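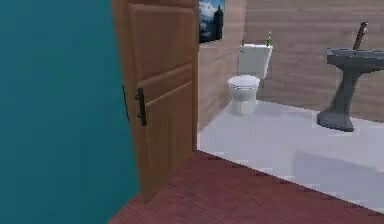 Open Day at the Kullau Lab: Frequently Asked Questions

Last updated 20 Oct 2019

General

What is being demonstrated?
Indoor navigation and object search in a simulated apartment. The agent receives a camera view, an occupancy map and a short text goal. It outputs motion commands. Visitors follow the run on the wall display, with the planner log on a second screen. The simulator is Sekell, developed in house. The navigation stack is Hilleo.

Is there a physical robot?
Not in this demonstration. All runs take place in Sekell. Tests on the hardware platform are done in the Hinrichs building, which is closed to visitors during the open day.

How long is a session?
A session consists of 3 runs followed by questions. You may leave between runs. Please do not leave during a run if you are seated in the front row, as the exit crosses the operator's desk.

Do I need to register?
Yes. Seating is assigned at registration. Groups should register under one name and give the total number of people. If a session is full, you can ask to be put on the waiting list for the February demonstration, which uses the same software and a different floor plan.

Who runs the sessions?
Ming-te Yu operates the simulator and explains the planner. Chun-yin Ho takes questions on perception and mapping.

The demonstration

Which rooms are used?
The runs cover a bathroom and the room next to it. The two have different floors, reddish-brown wood on one side of the doorway and a pale, smooth surface on the other. The mapper does not use floor color. It treats the doorway as a passage only after the clearance check has passed.

Does the agent open doors?
No. Door state is set before the run and stays fixed. Door handling is a separate module and is not loaded for the open day.

How does the agent know which room it is in?
It keeps a score for each room label and updates the score as objects are detected. A toilet raises the bathroom score sharply. A sink raises it less, because kitchens have sinks as well. Pictures and wall finishes are ignored. The current scores are printed in the left column of the log.

What kinds of goals can visitors choose?
Goals are picked from a printed list of 76. Each names an object and, in some cases, a support surface, such as "find the lamp on the dresser." Free text is not accepted. The parser handles it, but the results vary too much for a session of fixed length.

Why does the view look blocky?
The display shows the compressed stream that the agent itself receives. A sharper render is available to the operator but is not used for detection, and showing it would give a false idea of the input.

What is difficult about the dresser goals?
The top holds several small items fairly close together: a bowl, a dark vase-like object with stems and a lit lamp. From a low angle their outlines can merge. The agent has to find a viewpoint from which the target is separate from the objects next to it. The ladder-style rack in the same room is a second known problem. The wall shows through between its bars, so depth readings there alternate between rack and wall. The mapper fills the gaps and marks the whole rack as an obstacle.

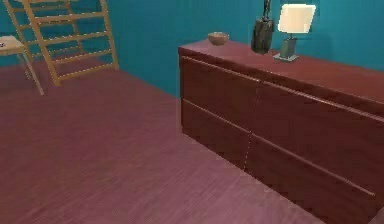

After the session

How was the system tested before the open day?
The current build completed 1,032 runs without operator input. Runs that end in a timeout are kept in the log and are not repeated. Visitors should expect to see a timeout now and then.

What happens when a run fails?
The operator stops the clock, shows the last planner state and goes on to the next run. Failed runs are not restarted during a session.

Can I get the software?
Hilleo is available to partner labs on request. Sekell is not distributed. The floor plan file can be requested at the front desk in a plain text format.

May I take photos?
Yes, of the wall display. Please do not photograph the operator's screen or other visitors.

Is the room accessible?
The demo room is on the ground floor and has step-free access. Wheelchair spaces are at the end of the front row, on the side away from the operator's desk. Please ask for one when you register.

Where do I send further questions?
Use the contact form and put "open day" in the subject line. Questions about mapping are passed to Chun-yin Ho and all others to Ming-te Yu.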